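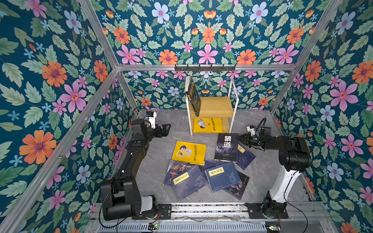
Brernasum Reading Room
Minutes of the meeting held 11/7/19

Present: Jucélia Siqueira (chair), Renji Kaneko, Seidu Eshun, Fares Zoubi (minutes)
Apologies: Bheki Mahlangu

1. Minutes of the October meeting
Accepted with one correction. The Rudd invoice was for $41, not $14.

2. Chinese shelf
Renji reported on the Chinese titles. The small two-tier white and wood shelf will stay in use for them. He wants the yellow book with the cartoon cover kept on the lower tier. There is a second book with the same cover, and Seidu asked if it could go out on loan. Agreed.

The black wolf book, 狼道, is to stand on the upper tier, cover out. The navy-blue books go together next to it, with 鬼谷 first. Fares asked whether the shelf will hold all of them. Renji thinks so if the tall ones stand upright – if not, the overflow goes in the hall bookcase.
Action: Renji to shelve and make the labels, in Chinese and English.

3. Hooks
Seidu asked if the black hook rack could be used for book bags. No objection, light bags only.

4. Wallpaper
Jucélia has had two comments that the flowered paper is too dark. Fares and Seidu like it. Left as is until spring.

5. Catalog
Litum now lists 1,073 titles. The Chinese books have not been entered. Bheki sent word that he can do 16 entries a week but needs help with the characters.
Action: Renji to send Bheki the titles typed out.

6. Other business
Rendeck quote for a second shelf not received. Carried over.

Meeting closed at 5:40.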